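Week 6 handout - evaluating a bought-in kit (hand-held grippers, cloth tasks)

Read before the session, bring questions. Slides go up later, same folder.

What we're reviewing: the Mogensen two-hander kit, sold thru Urnasov. Two hand-held grippers, camera on each, charger, case, one year of their upload service. List price 849 for the pair, service after year one is extra. No arm in the box. You hold the grippers, do the chore, recordings train a policy that somebody else's arm runs later. Keep that split in mind for the whole handout, half of last year's essays mixed up the kit and the robot.

Why cloth. Rigid stuff (cups, blocks) tells you very little about a kit at this price, they all manage it. Cloth folds over itself, hides its own edges, changes shape when you look at it wrong. Waistbands and hems are the useful bits, thick, stitched, easy to find by eye and by camera. Plain panels are bad. Layers of similar color are worse.

Things to check in any view from the gripper:
- both finger pads visible, with the gap between them
- the edge you mean to grab is in view before you close
- other hand comes in from the side, doesnt block the target
- something fixed in the background for tracking (posters, maps, door frames all good, bare wall bad)

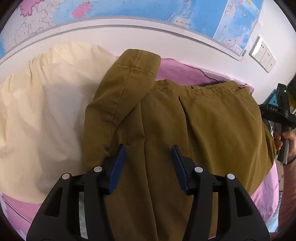

Mattes Steinbach thinks the fixed background point is oversold. In his trials at Flosstead the tracking dropped out far more from fast wrist turns than from plain walls, and he'd tell a buyer to slow down first and decorate second. Fair. I'd still keep both on the checklist. His rooms are full of shelving so the walls were never really that plain.

Lens. Very wide, round, dark corners. Good for context, straight lines bend, and anything near the rim is squashed. Urnasov's sales sheet says no calibration needed. Not true for us, the second unit needed doing twice. Budget an hour.

Pads. Ribbed, replaceable. Grip on thick cotton fine. Thin jersey slips if you take only one layer, so take more cloth than feels natural and close slowly. Write down which you did, one layer or a bunch, the policy people will ask.

Bunching is its own problem. A fistful of fabric is secure but the camera loses hems and openings in the folds, and the label "holding garment" covers a lot of very different situations. For the lab report use three labels: edge grasp, panel grasp, bunch. 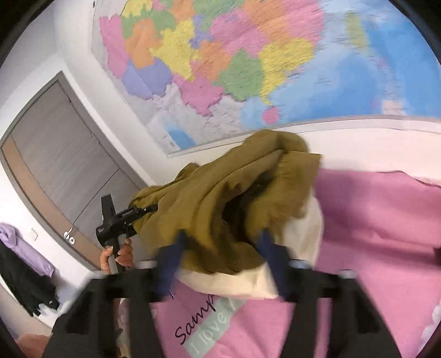
Motion blur goes in the report too. Blur while traveling is ok, blur in the half second before closing is not. Scrub thru your recordings and mark it. Nostemov's older single-hand kit has a shorter exposure setting you can force, Mogensen doesn't let you, or I havent found the menu.

Numbers from our run in July. 100 attempts per kit, same pile of clothes, same two people. Mogensen lost 26 to tracking or sync faults, most of them early on before we redid the calibration. Nostemov figures are in the spreadsheet, don't compare directly, one hand vs two.

Service. Uploads fine, about 100 MB a clip on our settings. Support answered by email next morning, polite, didn't solve it. Export format is documented but the page is out of date, field names have changed, see spreadsheet tab 2.

Would I buy it? For a teaching lab yes. For a company collecting all day, want to see the batterys after a year first.

For next time: one page, pick a garment, say where each hand should take hold and what the camera will miss. Sketch is enough.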